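Gripper trial check-in, Kurkenville shop, March 19, 2020

Present: Rafia Kakakhel, Bendik Tveit, Aqeel Paracha, Danish Cheema, and me (Saqib Rizvi, taking notes again, so blame me for typos). Rafia had to leave before the cable item and came back for the end.

1. Last time's notes
Accepted. Bendik wants it on record that he did send the mount drawings to Sakanmont, they just went to the old address. Fine, it's on record!

2. Finger sets
We have 2 sets to choose between, the Cloklow fingers and the Hashmi ones, and we spent most of the meeting on this. Danish likes Cloklow for anything with flat sides. Aqeel thinks the Hashmi tips are kinder to thin stuff like string, and he brought his log sheets to back it up. I read through them while everyone was talking and I mostly agree with him, though his handwriting made me work for it.

Rafia asked why we're still doing blocks and string when the customer's parts are rigid. Bendik's answer was that string tells you right away if the two arms disagree about where they are, and a bracket doesn't. She said okay, but she wants brackets on the list before July. Added.

We had the stringing task up on the screen for this part, so I'm pasting it in.
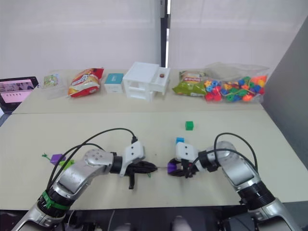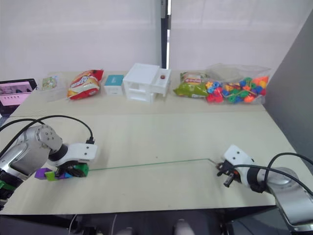
Stringing task, both arms at the bench. Purple block in the right gripper in the first one, the chain of cubes in the left gripper in the second.

Danish pointed at how close together the grippers get in the first picture and said that's his whole worry about wider fingers. If we go wider we have to teach the approach again, and he doesn't want to do that twice. Aqeel said he'd rather teach it again than fight with the string all spring. This went back and forth for a while (I stopped writing and got coffee) and we landed on running both sets through the same task, 50 tries each, so 100 altogether, with the same operator for all of them. Danish volunteered, then tried to un-volunteer. He's down for it.

3. Controller
Bendik has the new settings from Sakanmont. He says the wrist feels less jumpy on slow moves, and I tried it myself and I think so too, but neither of us measured anything. Rafia would like a number before we tell anybody it's better. Bendik will log the same slow move on the old and new settings and send it around.

Nobody changes controller settings during the finger runs, please. Aqeel said please twice so I'm writing it once with feeling.

4. Cables
Danish brought up the cable loops at the wrists. He wants them shorter, Bendik wants them left alone until we know how far the wrists have to turn with the new fingers. We're leaving them alone for now. Aqeel will look at clips in the meantime.

5. Money
Rafia has $700 left on this piece of the project. A second pair of Hashmi tips would fit in that, a spare controller board wouldn't come close. I said buy the tips, Bendik said wait for the runs. Waiting.

6. Other stuff
Put the block sets back in their bags when you're done, I keep finding cubes in my jacket. Also the log template has two columns called "result" and I'll fix that before Danish starts.

To do
Danish: finger runs, both sets
Bendik: slow move logs, resend drawings to Sakanmont
Aqeel: cable clips, type up his log sheets
Rafia: get bracket samples from the customer
Saqib: log template, these notes

Next meeting when the finger runs are done. Rafia will send the invite.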